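We use cookies to keep you signed in and remember your settings. Accept all / Manage

Community > Home and Garden > Weddings and Parties > Flowers

Posting fake flowers abroad without them getting squashed??

Blandine Delaunay

Hi all, bit of a panic. I'm doing the table flowers for my cousin's wedding in June, all artificial so she can keep them after. 56 stems in total, hydrangeas and some leafy bits. They need to go by parcel as we're flying hand luggage only. Sendport quoted me by box size not weight so I want the smallest box I can get away with.
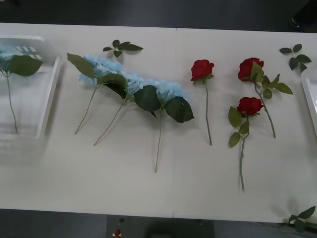
Last time I posted fakes the heads came out flat as a pancake and the leaves had popped off. Do I wrap each one or lay them in layers? And can you bend the stems without ruining them? Any help welcome, need to book the collection by 4pm tomorow.

Nima Mohammadi

Layers, but heads at alternate ends - so first row heads left, next row heads right. Saves loads of room. Tissue inside the flower heads, not just round them, then a loose sheet over each layer. Don't use bubble wrap on the petals, it leaves little circles.

Pull the leaf sprigs off if they're the push-on kind and bag them seperately. 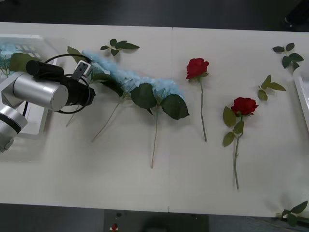
Stems with wire in will bend fine, do it once in a big curve and leave it. Sharp folds show. Plain plastic ones I'd just cut down if they're going in low vases anyway.

Oh and use a double wall box. The Britis ones are ok, a bit pricey.
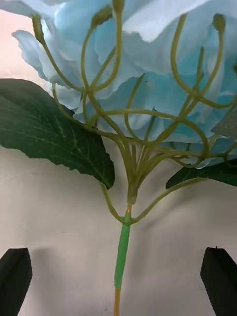
Blue hydrangea from underneath, stalks fanning out to the petals.

If they do arrive flat - hairdryer on low, keep it moving, fluff with your fingers. Or hang them in the bathroom while you have a shower. Works on fabric petals, no idea about foam ones.

Evau

just buy them over there?? cheaper than postage probably. i paid 383 to send stuff once, never again

Sign up to our newsletter for tips and top threads every month.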